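Ticket 47: sim camera on the wrist mount comes up rolled, arm not in view
Project: Brovulach (shed build, two-joint arm on the Stilik base)
Opened by: Murdo Farquharson
Status: open, again

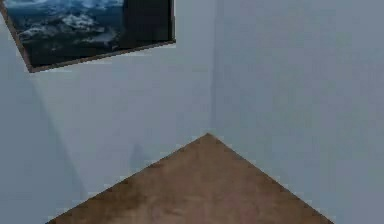

Reopening this. It was closed on Sunday with the note "fixed by config update", and I don't believe a config update fixed anything. I pulled the same update, cleared the cache, started the sim from cold and got the same view as before. If it works on the bench machine, I'd like to know what else is different on the bench machine.

Expected: level horizon, gripper in the lower half of the view.
Got: floor coming up as a wedge, picture on the wall hanging at a steep diagonal, no gripper anywhere.

Setup
Sulter sim build 14, stock room, wooden floor texture
Shearer wrist bracket, the printed one
Home pose loaded from file, no edits

What I've tried

1. Restarted the sim. No change. I know this is always the first suggestion, so please don't suggest it.

2. Checked the room model. Opened it by itself with the default camera and the walls stand up straight and the floor is flat. So it's the camera pose, and we can stop talking about the room being exported sideways.

3. Zeroed the roll in the camera block. The view didn't move at all. Either that value isn't being read or something overwrites it after load. The log has 1,294 lines for one startup and not one of them says which camera file was used, which I raised months ago.

4. Turned shadows off, as per the comment on the last ticket. No idea what that was meant to prove. There's a soft darker band down the left wall and I'm not fussed about it. Shadows don't roll a camera.

5. Swapped the bracket model for a plain cube at the wrist. Same tilt. I'd have put money on the bracket, so there goes that.

6. Moved joint two by 17 degrees from the console. The joint readout changed and the view stayed exactly where it was. To me this is the useful one. If the camera were really parented to the wrist, the wall should have swung.

Where I've got to

I reckon the camera isn't attached to the arm. It looks like it's parented to the world and sitting at some leftover orientation, which would cover the missing gripper as well as the roll. I haven't proved it. The link name in the camera file is "wrist_cam" and the arm file has "wristcam", and I'd be embarrassed for all of us if that's the whole story, but a loader that falls back to world without a warning would behave just like this.

Against that theory: the bench machine apparently uses the same two files. I say apparently as I've only been told so. Can someone post the actual files off it, please, and not the ones in the shared folder?

Also, the auto-calibrate routine passed on this view. Green tick, all good. It's looking at bare grey walls and a bit of mountain artwork and it's happy. I wouldn't trust that tick for anything until we know what it measures.

Next
Rename the link to match, restart, repeat step 6.
Print the camera parent at load.
Leave the real arm unplugged until the view follows the wrist.

Please don't close this one off the back of a green tick. Post a view with the gripper in it and I'll close it myself.

M.F.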